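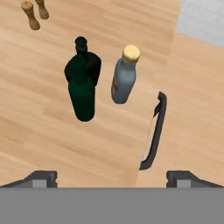

Plutik Gripper Guarding and Test Kit
Sold by Erkton – stock code 124

What it is
A written risk assessment template, a set of test objects and a pinch-force gauge for two-finger grippers working on benches, counters and drawers. It goes with the Hukura bench arm but will suit most small arms.

What it isn't
A certificate. We get asked for one every week. No kit on a shelf can make your cell compliant, and neither can the word "collaborative" on the arm's brochure. The standards look at the whole job: the arm, the fingers, the thing being held and whoever is standing next to it. A gentle arm holding a glass bottle is still holding glass.

About simulation results
Plenty of suppliers now quote success rates from rendered kitchens, with bottles, shakers and a drawer handle to pull. We use simulation too, and it's a cheap way to find a bad grasp. It tells you very little about pinched fingers. Ask which trials were run on real hardware, with what load and at what speed. If the answer is a percentage and a video, keep asking.

In the box
Force gauge with spare pads
11 test objects, including capped bottles and bar handles
Assessment template, 20 pages, printed and on USB
Log sheets for 2,000 cycles

Good practice
Measure force at the fingertips, at the speed you plan to run. Test again after changing pads. Treat handles as trap points, and check the drawer when it's closing as well as opening. Write down who signed off and what they saw.

Comment from our bench
"I've read a lot of assessments where every risk is marked low," says Sadao Takeda, who wrote the template. "I send those back." The wording was checked by Hanane Belhaj at Nasr, who took out two of our claims. We left them out.

Limits
Not for suction cups, mobile bases or payloads over the gauge rating. The gauge needs calibrating every year – that is charged separately, and we'd sooner you knew before ordering.

Page last revised 21/11/2020. Next batch ships in December.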